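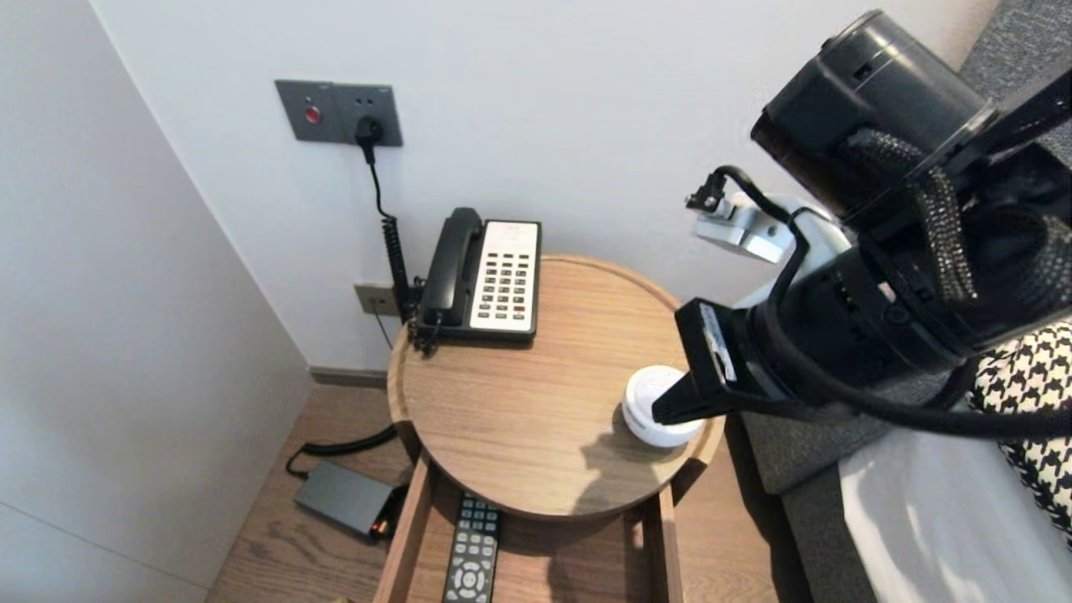
Udov cable dressing kit for small robot arms
Reviewed by Lucie Morin, 10th September

I look after one arm at our Trivton site. It works in a bedroom set-up, mostly at the bedside table, reaching for small things on the top and keeping clear of the phone. The arm itself has given me very little trouble. The cables have given me plenty. Back in March we had two stoppages from the same fault, a wrist lead that had been rubbing until the outer jacket went, so I ordered the Udov kit and fitted it myself.

What you get

There are 54 pieces in the box. Most of them are cable ties in three lengths, and the rest is black braided sleeving, heat shrink, a few adhesive pads and a strip of numbered labels. There is also a folded instruction sheet, which covers the sleeving well and hardly mentions the wrist. No cutters are supplied, so have a flush pair to hand.

Fitting it

Power the arm down and lock it off first. I took the old tape away, wiped the links and left the connectors plugged in wherever I could. The sleeving is the expanding sort. Push it together and it opens up enough to go over a small plug, then pull it out again and it grips the cable. The ends fray as soon as you cut them, so put the heat shrink on straight away.

The long ties go round the main link without trouble. Pull them snug and stop there. Carter Friesen, who did the first arm at Malilton, pulled his as tight as they would go and pinched a signal lead. Turn the ratchet heads to the side that never faces the work. On ours that means low down on the link, where there is nothing to catch.

The wrist needs more thought. Any lead that crosses it has to have slack for the full turn, and on our arm that makes a fairly wide loop. I moved the wrist by hand to both ends of its travel before closing the last tie, and had to undo one and give it more length. With the gripper down near the tabletop the loop hangs out over the wood. If you have tall or loose objects on your table, try every pose at slow speed and watch the loop instead of the gripper.

The whole job took me roughly 25 minutes, not counting the tie I had to redo. 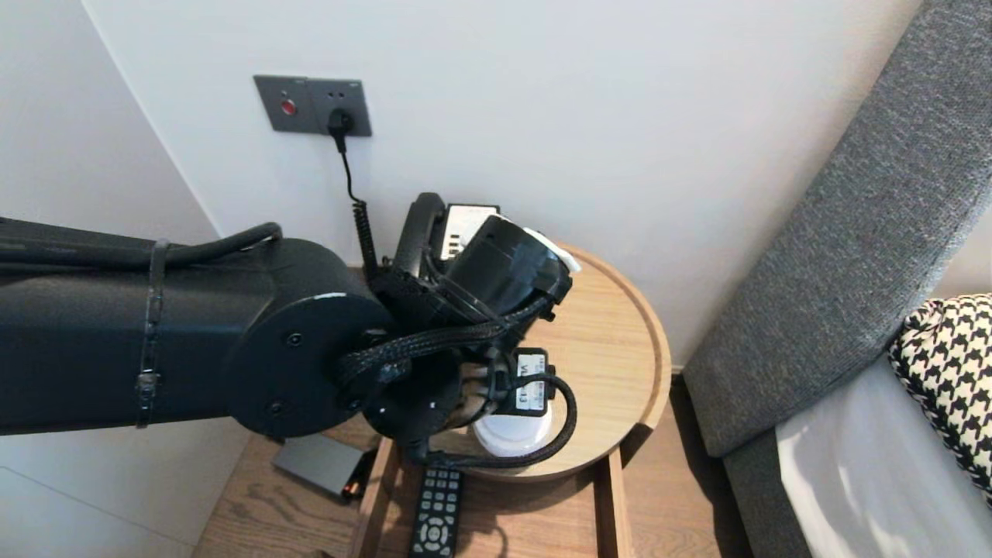
Looking after it

I now check the cables every Monday before the first run. I feel along the sleeving for flat spots, look at the ties for whitening and make sure the loop at the wrist hasn't crept. The clear ties are easier to inspect than black ones, though they look less tidy on a black arm. I would like a few reusable ones in the box for the wrist, as you will be opening that one again.

The adhesive pads are poor. Both of the ones I tried let go within a fortnight and I have gone back to Penner pads, which we already had in the stores.

Would I buy it again?

Yes, for the sleeving and the long ties. Ravinder MacLeod has asked for one for the second arm – I've told him to throw the pads away and keep the labels.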